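The Birbridge Survey

1. The ridge

Sergeant Hae-won Seol kept the survey book because she had been a draughtswoman before the war and because the officer who should have kept it was dead. The book was a ledger taken from the Clurkora grain office. She ruled it into columns for date, bay, depth, water and remarks. The remarks column was the narrowest and filled up first.

The position at Birbridge ran for 157 metres along the reverse slope, in eight bays, with a sap at the northern end that went nowhere useful. The soil was brown clay over grey clay. The brown could be cut with a spade and would stand unsupported for a day. The grey came up in slabs and then, if it rained, went back down by itself.

On the left was the rail cutting. On the right was the Yoon road, which both armies shelled at meal times. Between the two there was room for a company to stand in a hole, and a company had been sent.

Captain Jae-hoon Moon read the book each evening by a shielded lamp. He had been told to hold until the Grirkon batteries were brought up, and had worked out that this depended on the state of the drains.

"Bay five," he said, on the first evening of frost. "You have it at one point four metres. Yesterday it was one point six."

"The floor came up, sir. The walls are pressing in at the bottom and the floor has to go somewhere."

"Can it be stopped?"

"It can be dug out again. It will come up again."

He initialled the page. He initialled every page, in pencil, at the lower right.

2. Drainage

Private Sang-wook Hyun had charge of the pump. It was a hand pump off a river barge, with a leather washer that swelled when it was wet and cracked when it was dry. He kept the washer inside his shirt at night. When a man from the next bay asked what he was holding, he said it was the defence of the ridge, and went back to sleep.

The pump lifted water out of the sump in bay two and put it over the parapet. From there it ran into the sap, and from the sap it came back to bay two. Seol measured the time this took by tipping in a tin of lamp-black and waiting. It was a little under five hours.

She drew a section through the ground at a scale of one to fifty and showed it to Moon.

"If we cut the sap through to the old mill ditch, the water leaves," she said. "Eleven metres. The last three are in the open."

"In view?"

"From their left-hand post. Not from the others."

Moon looked at the drawing for some time. He asked whether the line of the ditch was measured or assumed. She said it was assumed past the willow stump. He asked her to measure it.

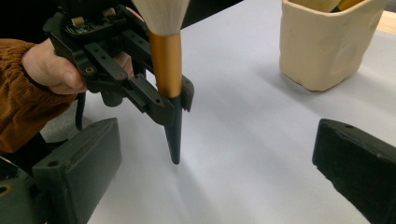
3. The ditch

She went out in January, on a night with cloud, with Hyun behind her paying out a cord knotted at each metre. The ground was frozen to the depth of a hand. Under that it was soft, and each time the crust broke the sound carried.

The ditch was two metres further than she had drawn it. She lay in the bottom and felt along the bank for the fall. It was dry and it ran the right way. There was a boot in it, an old one, and beside that a surveyor's peg with a number cut into the side. Somebody had levelled this ground for the mill, properly, and driven the pegs deep enough to last.

Hyun tugged the cord twice, which meant come back. She tugged once, which meant wait, and cut the number of the peg into her own forearm-board with a nail.

A flare went up from the left-hand post. They kept their faces down until it had burned out. It drifted over the cutting and nothing followed it.

In the dugout Sun-ja Son, the medical orderly, took off Seol's gloves and looked at her fingers one at a time under the lamp.

"You will keep them," Son said. "Don't hold them near the stove."

"I need to ink the line."

"You need to sit there. Tell me the numbers and I'll write them."

Son's sevens looked like ones. Seol corrected them in the morning.

4. Remarks

They dug for five nights. The spoil was carried back in sandbags, as fresh clay on the slope would have been seen at first light. On the last night the final three metres were opened from below, by undercutting the crust and letting it drop.

The water left bay two before dawn. It made very little noise. Hyun stood with his hand on the pump and did not work it, and after a while he took the washer out and put it back in his shirt.

The entry for that day gives the depth of bay two as one point seven metres, water nil. In the remarks column Seol wrote: Ditch 2 m beyond drawn position. Drawing amended. Private Um wounded at the willow stump, right leg.

Mal-soon Um was carried down the Yoon road between the midday shelling and the evening one. She asked Son whether it had drained. Son said that it had.

Moon initialled the page. The batteries had been promised for the end of the month, and bay five had come up again by eight centimetres.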